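April
By Pacita Mercado

Brolura Clear Sorting Tray

It's a tray. It's plastic, it's clear, and it has been in our catalog longer than most of our staff. We've tried writing a more exciting page for it and Ruth Birkett in sales keeps sending them back.

People buy the Brolura for small flat parts that like to wander off: tiles, blocks, game pieces, the odd fuse. You can see the bench through the bottom, so a dark part shows up well and a clear part doesn't. If your parts are clear, buy the Fekance tray in blue and save yourself the squinting.

It weighs 170 grams empty and stacks five high before it starts leaning. The rim is low enough to reach over with short fingers. There are no dividers. We sold dividers for a while, and customers mostly mailed them back with remarks.

Wash it by hand. The dishwasher will give you a Brolura with a curve in it, and the warranty doesn't cover curves. 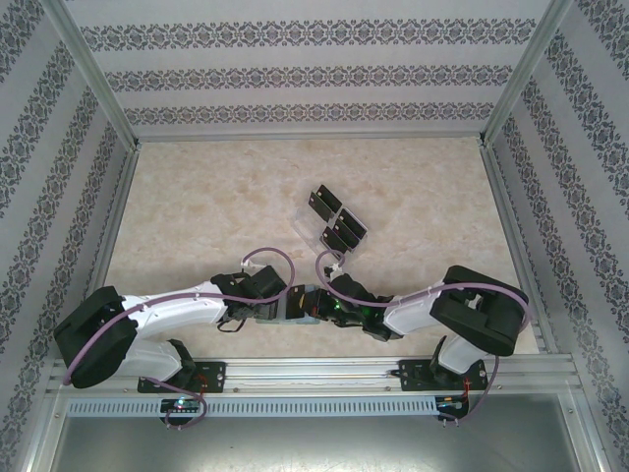
233 words, 1 min read

Four black tiles with reddish-brown edges sit in the tray with room to spare, in no order anyone would defend. The small gray block is near the middle of the table, between the two grippers. The marble pattern is the tabletop's own and doesn't ship with the tray.

Sold singly or by the carton. Carton orders placed by noon Thursday leave Drilbridge the same day.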